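Ticket: Small-parts organizer in the assembly room, wrong nuts in wrong bins
Opened: November 2024
Site: Ninisthorpe, ground floor
Priority: Low (requester entered "Severe")
Assigned to: Stores
Status: Closed, see last entry

Requester's description
Third time this season I have pulled a nut out of the bin marked M8 and had it refuse to go on an M8 bolt. It starts, gives me half a turn of hope, then binds. I have now spent more time on this than on the Kineck shelving the bolts were for. Please fix the bin. Or the bolts. I'm easy.
Darius Tamošiūnaitė

Entry 1, Stores
Asked Darius whether he had tried a different bolt. He had tried 20. Asked whether the bolts could be the problem. He sent back one word, which I have left out of the log.

Entry 2, Stores
Went down to look. The organizer is the yellow and black one that sits at the back of the white table. Labels were redone in September by somebody with lovely handwriting and, I suspect, no reading glasses. The M8 label is on the right bin. What's inside the bin is another matter.

Emptied it onto a tray and ran every nut down a known good M8 x 1.25 bolt. 100 went on by finger. 46 did not. Those 46 look exactly like the others until you try to use one, at which point they become very educational.

Entry 3, Stores
Tried the rejects on a fine-pitch M8 x 1.0 stud from the Zimora press spares. Every one spun on like it had come home. So: same diameter, same width across the flats, different thread. Same wrench fits both. You could not design a better trap.

Source of the fine ones is a bag of 120 we bought from Alaoui for the press job. The press job used what it needed and the leftovers were put away by someone who saw "M8" on the bag and stopped reading there. The pitch is on the next line. I have the bag.

Entry 4, Stores
Darius asked how he is supposed to tell them apart by eye. Fair question. Two nuts side by side on the table, shiny, flat, close to the same size, will tell you very little.

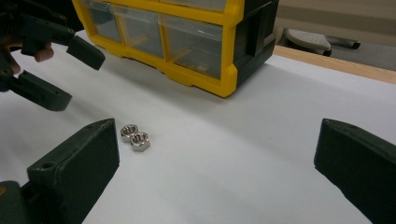
If you hold one up to the window and squint down the hole you can sometimes see that the threads are closer together, and if you have a thread gauge you can skip the squinting. The thread gauge lives in the top drawer of my desk. It used to live in the assembly room and I'd like it to go on living in my desk.

Entry 5, Requester
I don't want a gauge. I want to put my hand in a bin marked M8 and take out an M8 nut. I realize this is ambitious.
D.T.

Entry 6, Stores
Changes made:

Coarse nuts back in the M8 bin. Label now says M8 x 1.25.
Fine nuts in a lidded tub on the press spares shelf. Label says M8 x 1.0 FINE, PRESS ONLY, and I underlined it twice.
A coarse bolt is tied to the side of the organizer with string. If you find a loose nut, try it on the bolt. Goes on by finger, it can go in the bin. Doesn't go on, it goes in the jar marked UNKNOWN.
Please don't untie the bolt because you are one bolt short.

Entry 7, Requester
Bolt is gone.
D.T.

Entry 8, Stores
Replaced the bolt. Used wire this time. Found the first one holding up the left end of the Kineck shelving, which I notice is Darius's job. Left it there, as it's doing good work and the nut fits.

Entry 9, Stores
Checked the other metric bins while I was at it. M6 fine. M5 fine. M10 contained a washer, a pen cap and a wood screw, all of which have been rehoused. The bin marked MISC I closed again without comment.

One thing left over: anything put together from the M8 bin between September and now could have a fine nut forced onto a coarse bolt. It'll feel tight and look tight and it won't hold properly. Darius says he has never forced a nut in his life. Went around the shelving with a wrench anyway and changed two, nut and bolt both, as the threads were chewed. No further remarks.

Entry 10, Requester
Working. Happy to close. Priority was correct.
D.T.

Entry 11, Stores
Closed as Low. UNKNOWN jar to be sorted when it's full, or when I retire. Reopen under the same ticket if the M8 bin starts biting again, and say which nut. Bring the nut.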